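床上零食越堆越多，大家都怎么收？
版块：居家收纳 > 卧室
浏览 1159 回复 8

楼主 豆沙粽
发表于 12/2/19
租的房子，卧室兼客厅，零食没有固定地方，买回来就往床上一放，晚上睡觉再挪到桌上，第二天又回到床上。11月搬过来到现在一直这样。
今天下决心收一次。手头有个盒子，条纹边的，不想再花钱买收纳筐。问题是散装小包太多，大小不一，有饼干、糕点，还有拆了外袋的独立小包，放一起就乱。
请大家看看从哪下手。
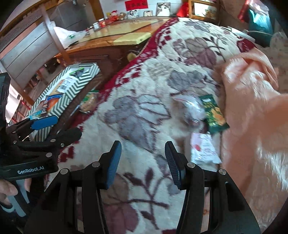 2楼 半斤栗子
先把空袋子扔了再说。我每次收零食，一半体积都是空包装和塑料袋，扔完就没那么多了。然后按保质期排，快到期的放最上面。

3楼 poslow_88
不同意按保质期。零食又不是药，谁天天翻日期。按软硬分，硬的、方的垫底，软的糕点放上面，不然压成渣。

4楼 半斤栗子
回3楼：我家就是没看日期，清出来6包过期的，最后全扔了。糕点保质期短，压不压坏是其次。

5楼 青石板
床上不该放吃的，这是根本问题。掉渣招蚂蚁，绒面的毯子尤其难清理。建议买个带盖的，Parnex那种叠放的箱子我用了两年，盖子严，放床底也行。价格不便宜就是了。

6楼 豆沙粽（楼主）
谢谢各位。箱子先不买了，床底已经塞满换季的衣服。
按3楼的办法试了一下，把盒子搬到椅子上，椅子挨着床，站着就能往里放，不用来回弯腰。大包的饼干先放进去，占地方最大，它定了位置，别的小包往边上塞就行。带透明袋的糕点容易碎，我打算放在角上，不叠东西。
沙琪玛我单独说一句。独立小包的，本来想竖着插一排，可是盒子不够深，竖着高出一截，还是得平放。
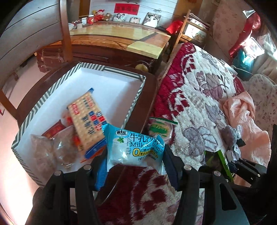
牛乳味的这种我买得多，平时早上来不及就拿一包走，所以想放在最外侧，伸手就能拿到。4楼说的日期我也看，收的时候顺手翻一下，过期的直接扔，不专门排队。
现在还剩两个问题：一是没吃完的袋子怎么封口，二是盒子敞口没有盖，会不会落灰。

7楼 小满不满
封口用夹子就行，我在Sasance买的，一袋8个，大小混装，大号的夹饼干袋正好。小包的别夹了，拆开就吃完。
落灰的话找块干净的布盖上，别用保鲜膜，拿一次揭一次，麻烦。

8楼 青石板
布也挡不住蚂蚁。我还是那个意见，有盖的最省事。再有，椅子总要坐人，盒子放椅子上能放几天？

9楼 豆沙粽（楼主）
回8楼：椅子是临时的，收完挪到桌子上，桌上的瓶瓶罐罐往里推一推应该放得下。蚂蚁这边冬天没见过，开春再看，真有了就换带盖的。
夹子记下了，先买一袋试试。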